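Sorting and Storing Play Items at the Wenilden Toy Library
Project report, Nermina Shehu

1. Background

Wenilden is a toy library that lends out boxes of small play items to families and playgroups. It is run from two rooms behind the Zesthorpe community hall. I did my placement there in the spring term, and this report covers the part of it that dealt with mixed small items – the loose pieces that do not belong to a boxed game.

When I started, the loose pieces were kept in one deep crate under the worktop. Staff tipped it out on the floor when a family asked for something. Pieces from different sets had got mixed together, and soft items were lying under hard ones. The stock list gave 400 loose items, but it had last been checked in August.

2. Aim

The aim was to find a way of storing the loose items so that a member of staff could make up a lending box without emptying the crate. I was given a budget of 16 pounds, so I had to use mostly what was in the building.

3. Method

First I went through the crate and put the items in groups. I tried grouping by colour, but a colour group ended up with blocks, fabric and play food in it, and it was no easier to search. Grouping by age range was better on paper, but the staff did not agree on the ages. In the end I grouped by how the item is used: things to press, things to build with, things for pretend cooking, and fabrics.

The second question was what to put them on. I compared three options:

Lidded tubs. Stack well, but the contents are hidden and the lids go missing.
Drawstring bags, bought from Mercado. Cheap and light. Hard pieces sink to the bottom.
Cafeteria trays. The hall kitchen had spare ones. Everything is visible at once, but they cannot be stacked when full.

I used each option for a week. For the trays I worked at the counter by the sink, where there was enough space to lay a tray down and pick pieces off it. A tray was made up as a mixed selection, with a few items from each group, and then checked against the card for that box.

4. Results

The trays were the quickest to pick from. Staff said they could see straight away if something was missing. A textured tray was also better than a smooth one.
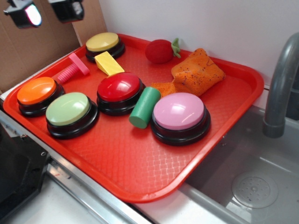

Round push buttons were the easiest things to check, as each one on a tray was a different colour and the card only had to list red, orange, yellow, pale green and pink. The building pieces took longer. A toy screw and a cylindrical block both come under "things to build with", but families tend to ask for one or the other, so the card now names them separately.

Play food was harder to place. A plush strawberry and a block shaped like a wedge of cheese can both be used for pretend cooking, but the strawberry has to be kept with the fabrics for cleaning. Knitted cloths took up more room than I had planned for. If they were folded they fitted in a corner, but they did not stay folded.

The tubs came second. The bags were not popular and I stopped using them before the week was up.

5. Problems

The counter is shared with the people who wash up, so trays had to be cleared by midday. The Udari labels I bought for the cards did not stick to the plastic sleeves, and I went back to writing on the card itself.

6. Recommendations

Use trays for making up boxes and tubs for storage – one tub for each of the four groups. Keep the cards with the tubs. Put up a narrow shelf near the counter, 300 mm deep and 800 mm long, so that a tray can be left part-finished. Check the stock list again before the summer.

Report handed in Sun 24 March.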